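Magazine > Riding Gear > Interviews

The man who opens the seams

April | By the editors

Print this article | E-mail this article

Ruben De Graaf does not like to throw away a leather suit. In his repair shop in Siltden, which carries the name Gillow after the street where it began, the damaged suits of motorcycle riders hang on two long rails, each with a paper card pinned to the collar. On the card is written what the owner says has happened. On the back De Graaf writes what he has found.

"The two sides are often different," he says. "The owner writes 'small slide, left hip.' Then I open the lining and I see that the seam on the right shoulder has also been pulled. He did not feel it and he did not look. I don't blame him. After a crash you look at the place which hurts."

He has been doing this work for nearly 14 years. Before that he was sewing seats and covers for boats in Dutport, where he learned to use the heavy machines and, as he says, to be patient with thick thread. He had a motorcycle himself, and one Sunday he went down on a wet roundabout. The suit held, but the sleeve was open from the wrist to the elbow. A dealer told him to buy a new one. De Graaf repaired it on the boat machine during his lunch breaks.

"It was an ugly repair," he says. "Too much thread, and the holes too close to each other. If you put the holes too close, you are making a line like on a postage stamp, and the leather will tear there. I knew this from boats, but I was in a hurry. I still have the sleeve, and I show it to people who want to do it at home."
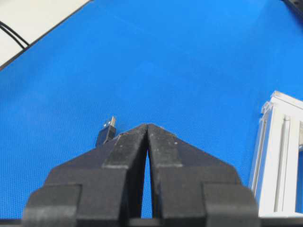

Close view of a black gripper with two fingers.

What does he do first when a suit comes in? He washes nothing, he says, and he asks the owner not to wash it either. Dirt and small stones in the leather tell him in which direction the rider was sliding and how long. Then he turns the suit inside out and follows every main seam with his thumb. This takes more time than most customers expect, and for this part he asks a fixed price even if the suit is not worth repairing afterwards.

"Some people find this strange, to pay and then to hear no. But the looking is the work. The sewing is quick."

How many times he says no depends on the season. Last year the shop received 317 suits, and he keeps a notebook in which the refused ones are marked with a red line. He lets me turn the pages. The red lines come in groups, many of them in early spring. De Graaf thinks it is the storage: suits which hang all winter in a garage next to a boiler become dry, and dry leather cannot hold a stitch.

"I can replace a panel," he says. "I cannot sew a new panel to an old one that is like a biscuit. When I pull the thread, the old side breaks. Then the customer has a beautiful new knee and nothing to hold it."

For the panels he uses cowhide, most of it from a supplier called Policarpio, who sends whole hides and lets him return the ones he does not like. He chooses by bending the hide at several places and looking at the grain. The belly part he does not use for the outside of a suit, because it stretches too much. He cuts it for pockets and for the small tabs behind the zippers.

About thread he is more strict than about leather. He uses only bonded thread, and on the seat, shoulders and elbows he wants a hidden row of stitching under the one which is visible. If the outer row is worn away on the road, the inner row must still be there. Many suits that come to him have just one row in these places, also some which were expensive.

"Price tells you something, but it doesn't tell you this. You must look inside. If the lining is closed everywhere and there is no small zipper to open it, ask the shop how a repair person will get in. Usually they don't know. I don't know either, so I cut."

I ask him about the protectors, the soft or hard pieces that sit in pockets at the elbow, shoulder and knee. Here he becomes careful with his words. He does not repair them and he does not sell them. When a protector has a crack or has taken a hard hit, he puts it in a bag with the suit and writes "replace" on the card. What he does check is the pocket. In his opinion a good protector in a loose pocket is one of the most common problems he sees, and riders do not notice it when they stand in front of a mirror.

"Sit on the motorcycle," he says. "Put your arms forward, then take the elbow piece between your fingers and try to turn it. If it goes around to the inside of the arm, it will also go there on the road. I make the pocket smaller with one line of stitches. This is ten minutes of work. People bring me cake for it."

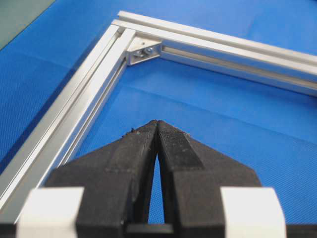 Zippers, and the question of money

The repair which customers ask for most is the main zipper. It is also the one De Graaf likes least. To change it properly he has to open the front of the suit on both sides, and if the leather has shrunk, the new zipper will be longer than the edge. Some repairers make small folds to hide the difference. He prefers to shorten the zipper and to finish the top with a leather tab.

A full zipper costs about the same as two panels, and he understands that people hesitate. He gives the price by e-mail before he starts and waits for an answer in writing. Twice he started after a telephone call, and twice there was a discussion afterwards.

Can a rider do something to keep the suit out of his shop? He thinks for a while. Hang it on a wide hanger, away from heat. Close the zipper when it hangs. Wipe off the insects the same evening with a damp cloth, and use a little leather cream at the elbows and behind the knees, where it bends. Use less cream than the tin says – too much makes the leather soft and the stitches begin to move.

At the end of our talk a customer comes in with a pair of gloves, and De Graaf shakes his head before they are on the counter. He does not do gloves. The fingers are too narrow for his machines, and he has sent every pair to a colleague in Dutport since the first year. He writes the address on one of his paper cards and goes back to the suit that was lying open on the bench.

Print this article | E-mail this article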